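Gisness two-arm bench cell
Setup, care and repair
Equipment no. 3366

Status: in service
Supplier: Veltside
Last page revision: Tuesday, February 4, 2020
Contact for bookings: Lindsay Tawhiri
Contact for faults and spares: Wen-hsiung Kwan

General

The Gisness is a bench cell with two jointed arms mounted at the back of a shared table. Each arm carries a two-finger electric gripper. The arms reach forward over a brown work mat and their reach overlaps along the center line. Left and right on this page are always the cell's own left and right, as read from the mounting side. An operator standing at the front of the table sees them reversed. All labels, cable tags and log entries follow the same rule.

The cell is used for pick, place and handover trials with light parts. It is not rated for unattended running.

Setting up

Power on the two controllers in order, right arm first. Wait for the base ring on the right arm to go steady green before switching on the left. If both are powered together the So interface box may assign them the wrong way around, and the only cure is a full restart.

Check the mat before homing. It should lie flat, square to the back edge of the table, with a strip of tabletop showing behind it. Do not pull it forward to cover the full table. Camera registration uses the mat edges, and a mat that has moved will show up as an offset on both arms in the same direction. The marks for the back corners are in pencil on the tabletop and need redrawing from time to time.

Home each arm separately. During homing the elbow swings outward, so the side of the table must be clear. Once both are home, jog each gripper to its check point 80 mm above the mat and read the height with the gauge block. Enter the two readings in the log even when they are good.

Run the open and close cycle on each gripper with nothing between the fingers. Listen for a click at full travel. A click on one side only usually means a loose fingertip screw.

Check parts

Toy building blocks in red, blue, green and yellow are used for the daily check. They are light, their size repeats well, and the studs give a clear indication of which way a block is turned. Red and blue go to the right arm. Yellow and green go to the left. Lay them at mixed angles within each arm's own area and leave the middle of the mat open for the handover move.

Blocks with worn or bitten edges are to be thrown out. A block that rocks on the mat will fail the height check for no good reason, and two mornings were lost to that in the first season. 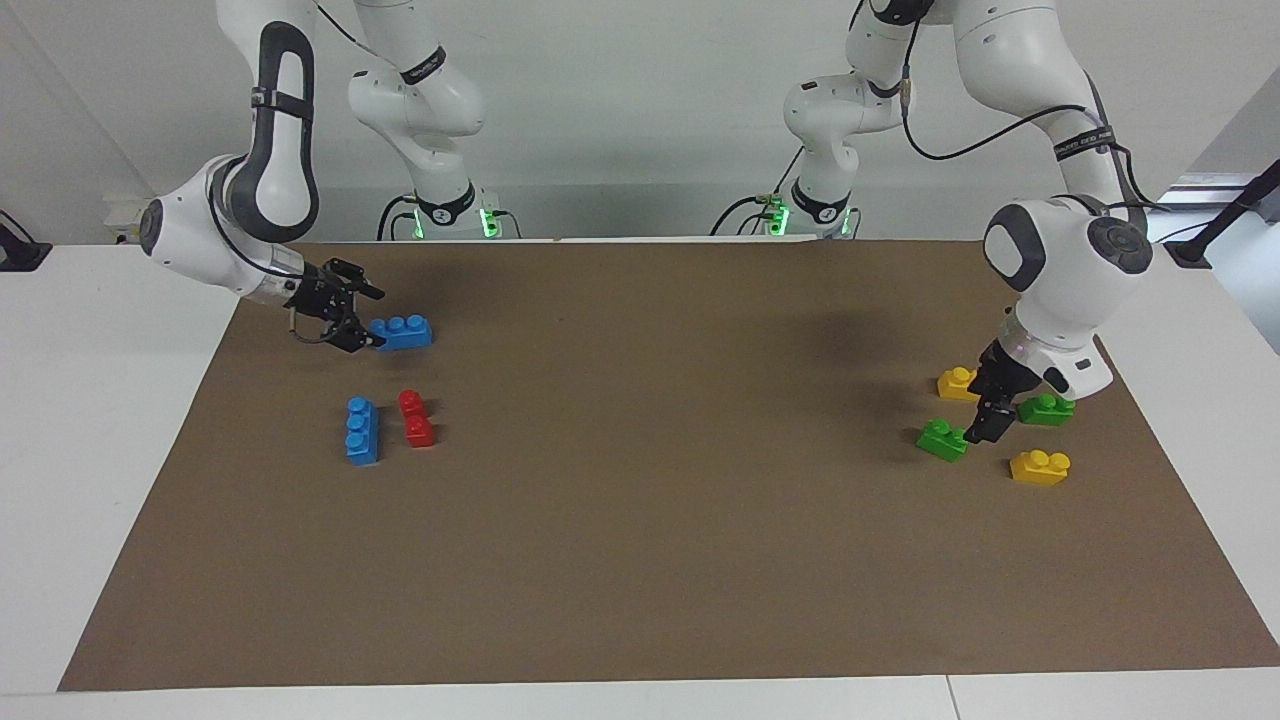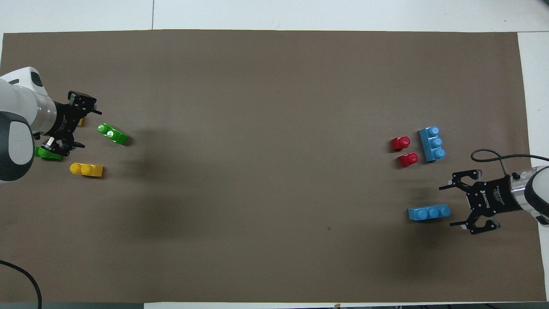
Equipment Sheets, Issue 52, page 132

Approach and grip

Two approaches are taught: straight down, and level from the side just above the mat. The straight approach is the default. The level approach is used for parts lying flat that must be held by the ends, and it leaves very little clearance under the lower finger. Drop the speed to the slow setting before teaching any level point. If a fingertip drags on the mat, stop, back out along the same path and re-teach. Do not lift the height offset for the whole program to cure one bad point.

Grip force for the blocks is set at the lowest step on both sides. Higher settings mark the plastic.

Fingers should be fully open before the gripper enters a group of parts. Where parts lie close together, set the opening per point. The Proltside editor allows this from the point menu, under Tool, but the value is lost if the point is copied to the other arm. Keegan Tautahi keeps a plain list of the openings in use, and it is pinned to the inside of the controller cabinet door.

Cables

Most faults on this cell have been cable faults. The gripper cable runs outside the arm and forms a free loop near the wrist. The loop must be large enough for the last joint to turn to both limits without pulling, and small enough that it does not hang below the fingers in the level approach. After any cable work, turn the wrist by hand jog to each limit and watch the connector, not the loop.

Do not use zip ties on the moving links. They cut into the jacket. Use the soft straps from the spares drawer, snug but able to slide under a fingertip.

Signs of a failing gripper cable:
- gripper drops off the bus at one wrist angle and comes back at another
- fingers stop partway with no force alarm
- status light normal while the editor shows the tool as missing

Replace the cable as a unit. Repairs at the connector end were tried twice and neither held.

Changing a gripper

1. Move the arm to the service position and open the fingers.
2. Power down that arm. The other may stay on but must be held in stop.
3. Unplug the gripper cable at the wrist and cap it.
4. Support the gripper from below and take out the four flange screws.
5. Clean both faces with a dry cloth. Look for the dowel pin - it sometimes stays in the old gripper.
6. Fit the new unit, start all four screws by hand, then tighten in a cross pattern.
7. Reconnect, power up, run the open and close cycle.
8. Repeat the height check and one pick with each color of block for that arm.

A gripper moved from one arm to the other needs its bus address changed. Huia Pomare has the adapter for this.

Routine care

Daily: wipe the mat with a barely damp cloth, check fingertip screws, height check on both arms.

Weekly: wipe the wrist housings and flange area, look over both cables along their full length, back up the Proltside programs to the shared drive.

Every February: mounting bolts at both bases, emergency stop test with a second person present, replacement of fingertip pads whatever their condition.

The mat is replaced when it curls at a corner or when specks can no longer be wiped off. After a new mat, run registration for both the fixed camera and the head camera. Doing only one gives a small disagreement that is hard to trace later.

Open items

Left arm, joint five: slight noise when turning slowly under load. Reported by Rhys McPhee. No play found at the flange. Log the wrist angle if heard.

Interface box: startup order fault as above. Veltside has the log files, no fix date given.

Spares held: one gripper cable, two sets of fingertip pads, one flange screw set, soft straps. Gripper units are not held on site and must be ordered through Wen-hsiung Kwan.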